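How Does a Robot's Software Learn to Hang Up a Hat?

By Efua Appiah
August 20, 2019

You can pick up a hat without thinking about it. Your eyes find the brim, your fingers close, and up it goes. A robot needs software for every bit of that job. Software is the set of instructions that runs inside a computer.

At Lendirley, a robotics workshop, engineers are writing a program called Maihi. They want it to handle soft things like hats, scarves and bags.

Soft things are hard for a computer. A brick has the same shape from one minute to the next. A felt hat bends, folds and sags when something grabs it, so the program can't just remember one shape.

The old way to write such a program was to type out each move: go left, go down, close the fingers. That works if the hat is always in the same spot. Move it a little and the fingers close on air.

Maihi learns from examples. A person holds a gripper in each hand and does the job. Cameras on the grippers record what is in front of the fingers. Another camera looks down from higher up. 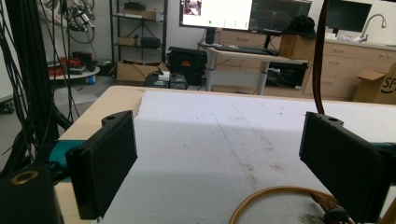
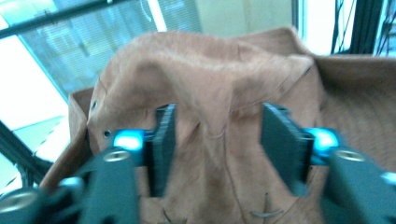
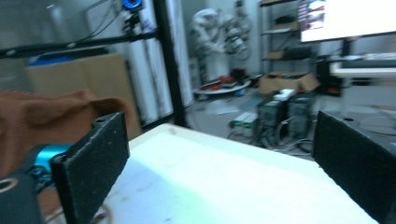
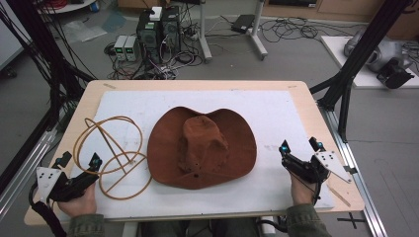 Last picture: a felt hat on the table, with a gripper in each hand.

One try from start to finish is called a demonstration. The Maihi team recorded 202 of them in July. Each one is saved as video, along with numbers that tell where the grippers were and how far apart the fingers were.

Next comes training. The program looks at one moment of video and guesses where the gripper should go next. Then it checks its guess against what the person did. If the guess was wrong, it changes some of its own numbers a little and tries again. It does this over and over.

The part of the program that makes sense of the video is called perception. It has to tell felt from table, even in a shadow. The part that picks the next moves is called planning. The part that sends signals to the motors is called control.

When the first training was done, the team let Maihi run a robot arm. It got 25 tries and hung up the hat on 9 of them. The engineers watched the bad tries, recorded more demonstrations and trained it again.

Words to know
Gripper: a tool with fingers that open and close.
Demonstration: one recorded example of a job.
Training: practice that changes a program's numbers so its guesses get better.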